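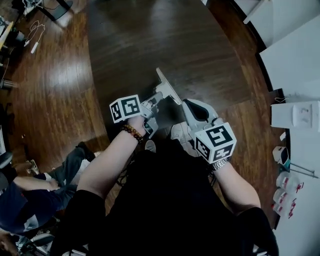 # Chapter 3: Water in Wood

Wood is cut wet, sold damp, and used dry. Between the log and the finished part it gives up most of the water it held as a living stem, and it continues to take on and release smaller amounts for as long as it is in service. Most of the faults covered in later chapters, including open joints, cupped panels, cracked finishes and sticking drawers, begin with a change in water content that the builder did not allow for.

This chapter defines moisture content, describes where water is held in the cell structure, and sets out how wood comes into balance with the air around it. Shrinkage is treated in Section 3.4 and its effect on wide panels in Section 3.5. Kiln schedules are left to Chapter 6. The reader should already know the three directions in a board (along the grain, radial, and tangential) and be able to find them on a cut end.

## 3.1 Moisture Content

Moisture content is the weight of water in a piece of wood divided by the weight of the same piece when fully dry, given as a percentage:

> MC = (W − D) / D × 100

where *W* is the weight as found and *D* is the oven-dry weight. The divisor is the dry weight. For this reason the moisture content of a freshly cut log can exceed 100 percent, a result that new students often take for an error. Some other trades, among them paper and fuel wood, divide by the wet weight instead. Figures from those trades must be converted before they are compared with the ones used in this book.

**Worked case.** A section cut from an air-dried plank weighs 1196 g. After drying in the oven to constant weight, it has lost 199 g. The dry weight is therefore 997 g, and

> MC = 199 / 997 × 100 = 20.0 percent

A piece is taken to be at constant weight when repeated weighings, some hours apart, show no further loss that the scale can resolve. The section should be cut well in from the end of the plank. End grain loses water much faster than the faces do, and a piece taken from the last few inches will read low.

### 3.1.1 Meters

The oven method is accurate but slow, and it destroys the sample. In the shop, moisture is nearly always read with an electric meter, of which there are two kinds in common use.

A pin meter drives two points into the wood and measures the resistance between them. Dry wood resists the current strongly and wet wood does not. The reading depends on species and temperature, and the maker's tables must be used to correct for both. Readings become unreliable at very low moisture contents, where the resistance is too high to measure well, and again above the fiber saturation point, where it changes little with added water.

A pinless meter rests on the surface and senses the wood below it by means of an electric field. It leaves no holes and is quick to use on large numbers of boards. It responds to density as well as to water, so a species setting is again needed, and it gives an average over depth. It cannot separate a wet core from a dry shell. A pin meter with insulated pins can, if readings are taken as the pins go in.

Neither kind should be trusted on wood that has been treated with salts or preservatives.

## 3.2 Free Water and Bound Water

The cells of wood are long and hollow, and most of them run along the length of the stem. Water is held in two places: in the open space inside the cell, where it is called free water, and within the cell wall itself, where it is called bound water.

Free water is held loosely. As green wood dries, the free water leaves first, and its loss makes the wood lighter with little change in size. Bound water is attached to the material of the wall by hydrogen bonds, and more energy is needed to remove it. As it leaves, the wall becomes thinner and the wood shrinks.

The point at which the cell spaces are empty and the walls are still full is the *fiber saturation point*. It differs somewhat among species, but a value close to 30 percent serves for most working purposes. It is an idea that applies strictly to a single cell. In a drying board, the outer cells will have passed below it while those at the center remain well above, and the average for the whole board says little about either.

The fiber saturation point matters because so many properties change there. Below it, strength and stiffness rise as moisture falls, shrinkage begins, and decay fungi find it increasingly hard to grow. Above it, further wetting adds weight and has little other effect on the mechanical behavior of the piece.

## 3.3 Balance with the Surrounding Air

Wood left long enough in air of steady temperature and humidity will reach a moisture content at which it neither gains nor loses water. This is its *equilibrium moisture content*, or EMC. Relative humidity has by far the larger influence. Temperature has a small direct effect and a large indirect one: heating the air in a closed room in winter without adding water to it lowers the relative humidity, and the wood in the room dries in response.
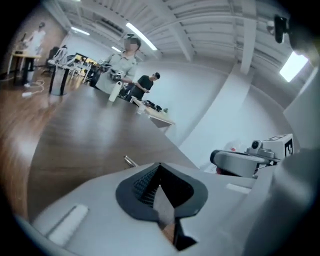
The response is not immediate. A thin veneer may come close to balance within hours, while a thick plank may need months, and a heavy beam may follow only the average for the year. Thickness, species, grain direction and surface finish all affect the rate. A film finish such as varnish slows the exchange of water but does not stop it. A tabletop varnished on the upper face and left bare below will gain and lose water mainly through the lower face, and will tend to cup with each change of season. The usual practice is to finish both faces with the same number of coats.

A further complication is that EMC depends on direction of approach. Wood that is drying toward balance comes to rest at a slightly higher moisture content than wood that is gaining water under the same conditions. The difference is known as *hysteresis*. It is small enough to ignore in furniture work and is mentioned here because it explains why matched samples stored together sometimes fail to agree.

### 3.3.1 The Falley Records

The data used in the exercises for this chapter were gathered by Lorcan Mulligan at the Falley timber store, where stacks of flat-sawn oak were kept under an open-sided roof and weighed at regular intervals. A second set was kept indoors at the Camska works, in a heated room with no control of humidity. Boards in both sets came from the same logs.

Two features of the records should be noted. The outdoor stacks reached their lowest moisture content late in the summer and then gained water steadily through the fall. The indoor boards did the reverse and were driest in March, near the end of the heating season. A part made from the outdoor stock and brought straight into the heated room would have continued to shrink after assembly, and the amount would have depended on the month in which it was made.

Mulligan also coated the end grain of some boards with wax and left others bare. End checks were longer and more frequent in the bare set. The checks are taken up again in Chapter 6, together with the kiln trials at Jirura.

## 3.4 Shrinkage

Shrinkage is stated as the change in a dimension divided by its green value, again as a percentage. It differs greatly with direction. Along the grain it is so small in normal wood that it is left out of most calculations. Across the grain it must always be considered, and tangential shrinkage is commonly close to twice the radial shrinkage of the same species.

The low figure along the grain follows from the structure of the wall. Most of the thickness of the wall is made up of strands that lie nearly parallel to the cell axis. Water enters between the strands and pushes them apart sideways, with little effect on their length. In juvenile wood, and in the compression wood of leaning softwood stems, the strands lie at a steeper angle to the axis, and boards containing such wood may shorten enough to bow or crook.

The difference between radial and tangential shrinkage is harder to explain. The rays, which run outward from the pith, are thought to restrain movement in the radial direction. The model set out by Hong and used in this book assigns part of the effect to the rays and part to the alternation of earlywood and latewood. It fits ring-porous hardwoods well and softwoods less well.

Between the fiber saturation point and the oven-dry state, shrinkage may be taken as proportional to the loss of bound water. The straight-line rule overstates movement slightly near the upper end of the range. Within the range of moisture contents found indoors the error is small, and the rule is used without correction in Section 3.5.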